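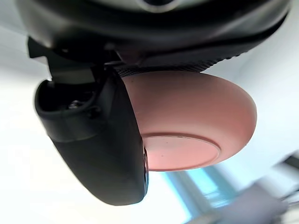 Chapter 4
Moving Video Over a Cable

A camera makes far more data than most people expect. Each picture is made of pixels, each pixel needs several bits, and a new picture arrives many times a second. In this chapter we follow that data from the sensor to the computer's memory and look at the places where it can get stuck.

Start with the raw rate. Multiply the width of the picture by its height, then by the bits per pixel, then by the pictures per second. A camera running at 50 pictures per second sends a new one every 20 milliseconds, and the cable has to be clear before the next one is ready. 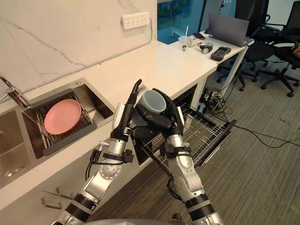
If the cable can't keep up, the camera has two choices. It can hold pictures in a buffer - a small memory set aside for waiting data - or it can drop them. A buffer only helps with short delays. When the source is always faster than the link, any buffer fills up in the end.

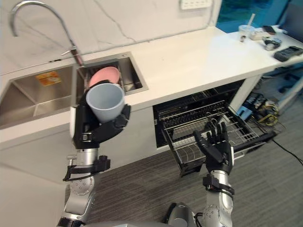
Page 40

4.1 Compressed and Uncompressed Links

Compression lowers the rate but adds delay, and the computer must undo the work at the other end. The Lendel capture card used in the lab exercises offers both modes. Students should run Exercise 4-A in each mode and write down the number of dropped pictures in 3,000.

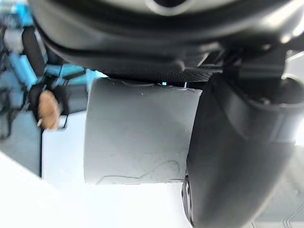

Leclerc: We teach the buffer first and the cable second. Students who start with the cable tend to blame it for every lost picture, even when the program reading the data is the slow part.

Section 4.2 takes up that reading program and how to time it.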